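Reviews > Storage > Bins and Totes > Oltholm Metal Bin

Oltholm Open Metal Bin, large
Reviewed by Tatsuya Sakai, October 8, 2023

I wanted a bin with no lid and no dividers that could sit on a bench and take some abuse. I had been using plastic totes from Zesmont, and the corners split on two of them. The Oltholm cost me $80, a lot for a plain gray box.

It came with a film on the outside that took 20 minutes to peel. After that there was nothing to assemble. The walls are tall and slope outward, so the opening is wider than the floor. You can reach the bottom without scraping your wrist, but the bin takes up more of the table than you would guess from the base. Measure at the rim before you buy.
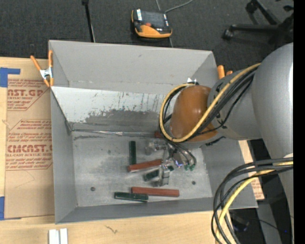

The metal is thin. It rings when you drop something in, and if you share a room with other people they will hear it. I keep blocks in mine, dark green and reddish brown, and they slide around on the bare floor when the bin is moved. A piece of felt would fix that. I haven't bothered.

The inside marks easily. Scratches and scuffs show most on the lighter sloped panel, and the floor gets cloudy smudges that come back a day after I wipe them off. If looks matter to you, get the coated version. Ottavio Lo Presti has that one at the Pons shop and says his still looks decent after a year of daily use, though the coating has worn at the rim.

No dents so far and the corners are holding. The rim is not sharp. I would like handles, as a full bin is awkward to lift by the walls.

Four out of five. I took off a point for the noise and the price.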